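Darkcombe Speculative Fiction Readers and Writers
Minutes of the meeting held 2 January 2023
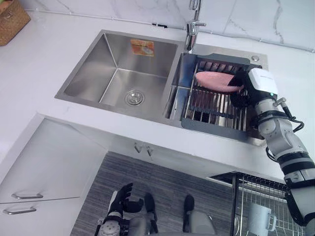
Double sink, drying rack on the right.

Present: Rokeya Sivakumar (chair), Deok-su Chae (minutes), seven members. Apologies from everyone still at the beach.

1. Previous minutes
Accepted, with "erotic" corrected to "exotic" in item 4. One member preferred the original.

2. July anthology
Working title remains Flillano, after the moon nobody in the group can pronounce the same way twice. Stories to be capped at 2,000 words. Deok-su asked whether this included the glossary. It does. Deok-su asked that his disappointment be recorded.

3. Book of the month
Felley, a smuggler romance in 12 parts, of which most present had finished three. Rokeya defended the airlock proposal as moving. Others felt the couple might have put their helmets on first. Discussion of whether the empire had a postal service ran well over time.

4. Cover art
Seok's captain is to be given a shirt, or at least a reason. Vote tied. Chair voted for the shirt.

5. Other business
Borrowed paperbacks to come back without bath damage, please. Two mugs are unclaimed.

Actions: Rokeya to email submission guidelines. Deok-su to cut glossary.

Meeting closed during a second attempt at item 3.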